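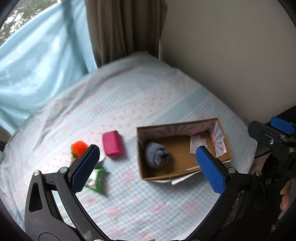

Do failed grabs count as examples?

Annag Pollock
Doing the put-in-the-box task for Usmani, on the bed at home. 469 takes so far and 70 of them I fumble or regrab. Delete those or keep? Instructions dont say.

drendside_4
Keep, but tag them. Ours learned to recover from a slip that way.

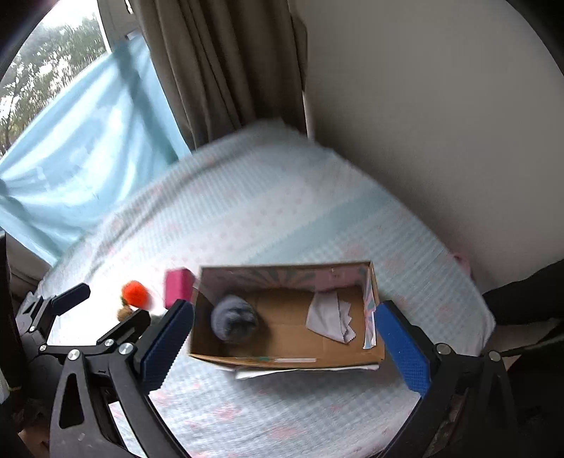

Also move the box between takes – and swap which thing you pick first. Mine were all the same for 2 weeks, useless.

Ceser
delete them, cleaner imo. never tried teh other way tho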